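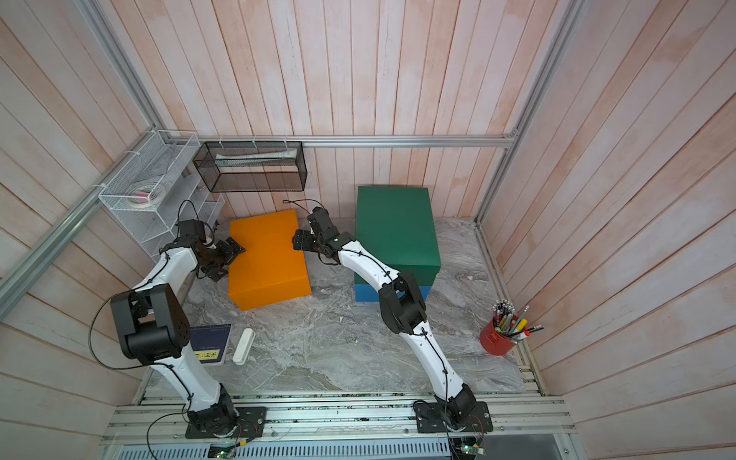
Belt creep on the Irell lever belt

platemath
Posted Tuesday, December 18, 2018
Irell 10 mm lever, bought in August. Under load the lever holds, but the plate shifts against the leather. Both screws are tight before the first set and loose by the last. Anyone else?

slowpull_k
Threadlocker, medium strength. Clean the threads first. Mine have stayed put for 100 sessions.

Gatchalian_Barbell
Threadlocker treats the symptom. The Irell holes are punched oversize, so the plate can move before the screws take any load. I went back to a single prong.

slowpull_k
Mine measured fine. Could be a bad batch.

Gatchalian_Barbell
Could be. I had 2 belts and 2 bad sets of holes.

platemath
Checked with calipers. Holes are oval, long axis in the direction of pull. Can't tell if they were punched that way or wore that way.

rackheight
If they wore, the screws were loose early on. Fakari sells a wider backing plate that covers the old holes. You have to punch new ones. Skendero's lever has different hole spacing and won't fit.

platemath
Ordered the Fakari plate. Threadlocker in the meantime.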